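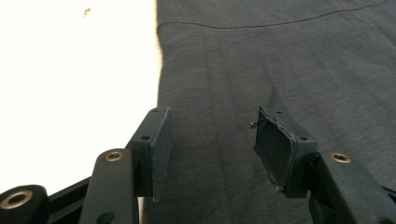

3. Demonstration for partner firms, 14 April 2024

Project: Hidus hand-held gripper, garment handling
Prepared by: Yareli Contreras
For: Imtiaz Navaratnam, Ruvgate

The demonstration ran for two hours at the Lollex site and was attended by 12 visitors from partner firms. Zane Sakalauskas operated the tool. The task shown was picking up and folding dark gray clothing on a white work surface, a pairing chosen for contrast.

Hardware as shown: two-finger gripper, flat dark pads, screw-fixed mounting blocks, brass-colored inserts in the arm links. The border of the right pad is slightly frayed and a loose fiber stands out at one corner. Replacement pads are on order from Zheng – delivery is expected before the next report.

Visitors asked mainly about thin fabrics and seams. Faustino Maldonado will send written answers.

Spending on the event was $1,395, charged to the outreach line. No change to the budget is requested.

Open items
Pad material: second supplier to be quoted.
Grip force log: format to be agreed with Ruvgate.
Next demonstration: September, same site.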